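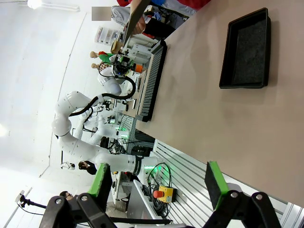 4. Setting the time and date

Applies to the Handdale automatic with date window.

1. Unscrew the crown anticlockwise until it springs free.
2. If the watch has stopped, wind it with 40 slow turns. The crown does not come to a hard stop.
3. Pull the crown out to position 2 and move the hands forward past midnight. The date changes.
4. Push the crown in one click and turn it to set the date.
5. Return to position 2, set the time, then press the crown home and screw it down finger tight.

Caution: Do not use the quick date change between 9 pm and 3 am. The calendar wheel may be damaged.

Note: A fully wound watch runs for roughly 120 hours off the wrist. Models with the Odley hand-wound movement have no quick date change; see section 6.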